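Chapter 4
Light, Shade and the Shape of Things

Put an egg on a windowsill early on a clear morning and look at it for a full minute. You know the shell is one color. Your eyes tell you something else entirely! The side near the glass is almost too bright to have a color at all, the middle is a warm cream, and the far side slides into a gray that you would never call "white" if you saw it on a paint card. All of those grays and creams together are what let you know the egg is round.

This chapter is about that slide from bright to dark. Artists call it shading or modeling, and people have been working at it for a very long time. By the end of the chapter you will be able to draw a ball, a can and a folded towel so that they seem to take up room on the page. You will need a soft pencil, a hard pencil, a kneaded eraser and a desk lamp you can move.

In Chapter 3 we worked with outlines only. Outlines are wonderful for telling a pear from an apple, but a circle drawn in line could be a coin, a plate, a ball or a hole in a fence. Add tone and the question is settled. Kerstin Björklund, who taught evening drawing in Lisville for 23 years, used to hand out a sheet of plain circles on the first night and ask each student to turn every circle into something different without touching the line. It is a great exercise, and you will find her sheet at the end of Section 4.2.

Key terms in this chapter

Highlight: the brightest spot, where the light source bounces toward your eye.
Halftone: the middle grays between the light side and the dark side.
Core shadow: the darkest band on the object itself.
Reflected light: the soft glow inside a shadow, thrown back by a table or wall.
Cast shadow: the shadow an object drops on whatever is near it.
Edge: the place where one tone meets another. Edges can be soft or hard.

4.1 Soft edges and hard edges 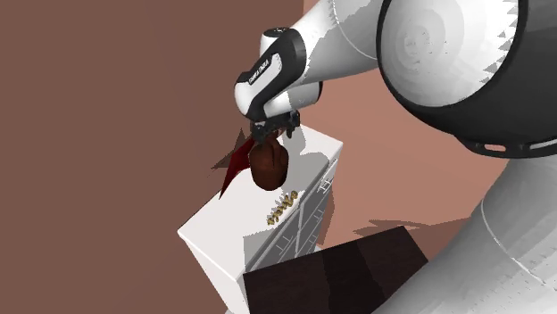
Beginners tend to spend all their time on tones and forget about edges, which is a shame, as edges are half the fun. A soft edge says that a surface is turning gently away from the light. A hard edge says that something has changed suddenly – a new object, a new color or a sharp corner. Look at the broad white and light gray link that sweeps down toward the bottom of the rendering. It grows darker along its left side and brighter toward the middle with no line between, and we read it as curved. Now compare the spot where the big white cap meets the black housing. There the tone jumps all at once.

Try both on scrap paper before you read on. Make one strip that fades from dark to light, then a second strip in which black stops dead against white. Keep the two strips in your sketchbook – we will come back to them in Section 4.3, when we draw the can.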